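4.2 Recording a demonstration by hand

1. Hold the gripper level and wait 2 seconds before you move.
2. Close the fingers on the fabric, lift, and carry out the task at your normal pace.
3. Open the fingers fully, then stop recording.

Note: Sketemeo says 100 demonstrations are enough for soft goods. We doubt it - plan on 500 and check the results yourself.

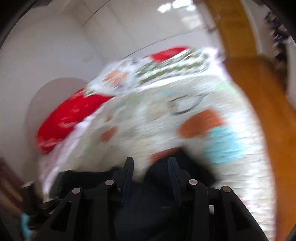 Caution: Fast swings blur the video. The software may still mark such a run "good," so don't take its word for it. Replay each run before you keep it.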